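Chapter 6
When the Stop Does Not Stop Everything

Learning goals. After reading this chapter, you should be able to describe the difference between a stopped arm and a safe arm, explain how two arms in one work area can place each other at risk, and write a fault report that another person can use.

A work cell with two arms is often chosen for sorting and packing because one arm can reach into a bin while the other attends to the floor. The same arrangement means that the arms share space, and a fault in one becomes a matter for both.
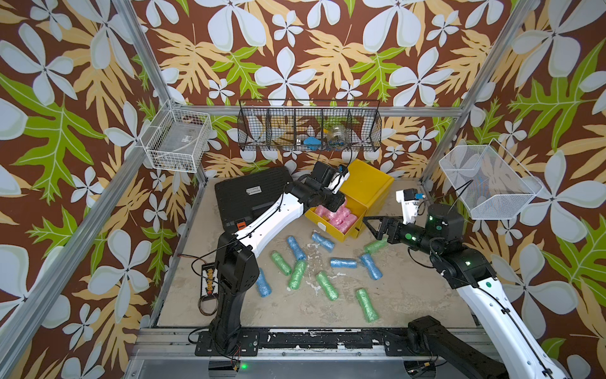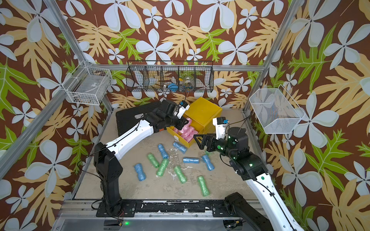
The case studied in this chapter took place at the Trernberg training shop on a Monday in October. The task was a plain one: wrapped rolls were to be picked up and sorted by color. The left arm was assigned to the bin and the right arm to the open floor. During the second hour of the shift, the controller for the left arm lost contact with its wrist joint for 300 milliseconds. The software treated the loss as a fault and halted that arm, as it was designed to do. The right arm received no message. It completed its pick and began a planned move across the center of the cell, where the left arm now stood still in its path.

The two wrists met at low speed. The operator on duty, Saulius Koppel, pressed the stop button, and power to both arms was cut. A finger on the right gripper was bent and a cable clamp was broken. No person was hurt.

The shop's first report gave the cause as "loss of signal, left wrist." The statement was correct but incomplete. A review led by Quang Đỗ found that the stop logic had been copied from the Sandlow cell, which held a single arm. In that cell a fault needed to halt only the arm that reported it. When the second arm was added, the logic was repeated for each arm and the two copies were never joined. The cable fault started the event, and the stop logic allowed it to become a collision.

The review also considered what might have happened after the collision. Mr. Koppel stated that he had been ready to reach in and free the left arm by hand at the moment it halted, before he saw the right arm move. Under the rules then posted, he would have been permitted to do so. The posted rule read: "Do not enter while the arm is moving." It did not say which arm.

Section 6.1 sets out the terms used for stops and faults. Section 6.2 returns to the Trernberg case and traces the signal from the wrist to the controller. Section 6.3 presents the revised entry rule, under which both arms must be without power before a hand passes the front rail.

Before You Read

Write down the steps you would take if one arm in a shared cell stopped without warning. Keep your answer. You will be asked to correct it at the end of Section 6.3.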